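Akside Forum > Manipulation > Methods and results
Thread: Splitting reach error from grasp error in tabletop pick-and-place

slatwise
Posted in April

We have a result I would like people to pick at before it goes into the Mostholm report. Task: small objects into a basket, table covered with cloth, one arm, fixed camera. The baseline policy was trained on 200 demonstrations. The second policy was trained on the same 200, but the action loss is weighted by distance to contact, so the last stretch before the fingers close counts more than the transit.

Each policy got the same set of start layouts. Grasp failures dropped with the weighted loss. Reach failures did not change in any way I would defend. My reading is that the baseline was spending its capacity on transit motion, which is easy and makes up most of the timesteps.

Objections welcome.

tern_offset
How do you label a failure as reach or grasp? If the same person ran the trials and did the labeling, I would discount the split.

slatwise
Reach failure: fingers never get within the object footprint plus a margin. Grasp failure: they do, and the object is not lifted. It is computed from the logged tool pose and the object pose at the start of the trial. No hand labeling except for lifts, which were marked from video without knowing which policy was running.

kvadrat
The object pose at the start of the trial is the weak point. On cloth, the object moves when the fingers drag the fabric. You then score a reach failure on an object that has been pulled away from its logged position, or a success on one that was pulled into the fingers. We saw both on the Rimkutė rig and stopped using cloth for anything that needed a clean error split.

slatwise
Agreed that it happens. I would not drop the cloth, though. A bare table makes the grasp problem easier than it is in the places we care about.

kvadrat
Then track the objects through the trial. You can keep the cloth, but you can't keep the cloth and a static reference.

lowpass_6
Seconding kvadrat. Also, was the weighting tuned on the same layouts you tested on?

slatwise
No. Tuned on 6 layouts, which were then removed from the pool.

lowpass_6
Fine. Six is thin for choosing a weighting curve, but it is not leakage.

tern_offset
I disagree with the capacity explanation. You could get the same result from label noise. Human demonstrations are sloppy in transit and careful near contact, so down-weighting transit just down-weights the noisy part. Test: smooth the transit segments, train with a flat loss, and see if the gap closes.

slatwise
That is a good test and I can run it on the existing data. I still lean toward capacity, since the validation loss near contact was still falling when we stopped the baseline.

kvadrat
If it was still falling, you stopped early, and the comparison is not fair to the baseline. Which is it?

slatwise
Both policies had the same step budget. I take the point. I will train the baseline to a plateau and report that number next to the matched-budget one.

On the cloth: I went back through the logs for drag. The worst cases are the ones where the fingertips end up in the fabric. The fold goes up in a V under the fingers and the slack is taken from whatever side is loosest. 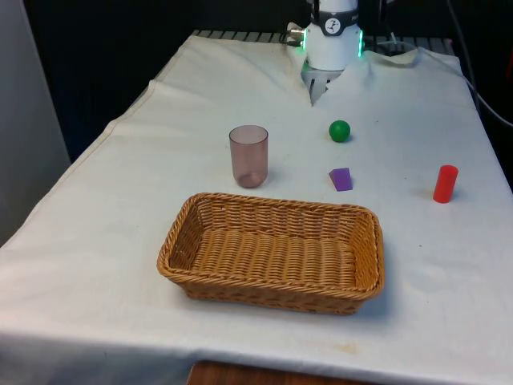 The static reference goes bad from that point on, so I have added a check. If the tool height drops below the table plane plus a margin before the gripper closes, the trial goes into a third bin, "surface contact", and is left out of the reach/grasp split. Of 213 trials, 4 change category. The direction of the result holds, but I will report the table with and without the bin.

tern_offset
Four is fewer than I expected. Does the check catch a fold that has risen to meet the fingers? The tool can be well above the table plane and still be in fabric.

slatwise
It does not. Height is measured against the flat plane from calibration. I would need depth for that, and the depth stream on this rig is poor on white cloth.

kvadrat
So 4 is a lower bound. Say so in the report. The Arnwood people used a patterned cloth for this reason – it gives the tracker something to hold on to.

lowpass_6
Patterned cloth changes the visual input to the policy. You would have to recollect.

kvadrat
Yes. I would recollect.

slatwise
Not before the report. Order of work is: baseline to plateau, then the smoothed-transit run, then object tracking on the existing video. The count will be stated as a lower bound. I will post both tables in this thread when the first two runs are done.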